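## Why Do Packages Have So Many Layers?

Many things that come to your home or school are packed in more than one layer. Each layer has a job.

**The container.** A stiff container holds its shape when other things press against it. A round one has no corners, so it has no corners to crush.

**The paper.** Paper can be curled to line the inside of a container. It fills empty space and helps keep the contents from sliding. Flat paper takes up very little room in a drawer – curled paper can stand up by itself.

**The clear plastic.** A clear bag or cover keeps dust away and lets people see what is inside. Thin strips of plastic are often left over when a package is opened.

**The words.** Printing on the front may tell you what the package holds, who made it, or how to open it.

### Unpacking at a table

The Morelside Children's Library asks visitors aged 7 and older to follow these steps at its Tuesday craft table:

1. Clear a space on the table before you begin.
2. Read the words on the front.
3. Take out the paper slowly. Small parts may be tucked inside it.
4. Put plastic in one pile and paper in another.
5. Ask an adult before using scissors.

Clean paper may be used again for drawing. Thin plastic should be kept away from babies and pets. Rules for recycling differ from town to town, so ask an adult to check yours.

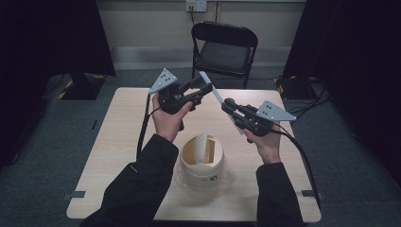
Mhairi Imrie writes that her class saves the curled paper and flattens it under heavy books overnight, and that by morning it is ready for paint.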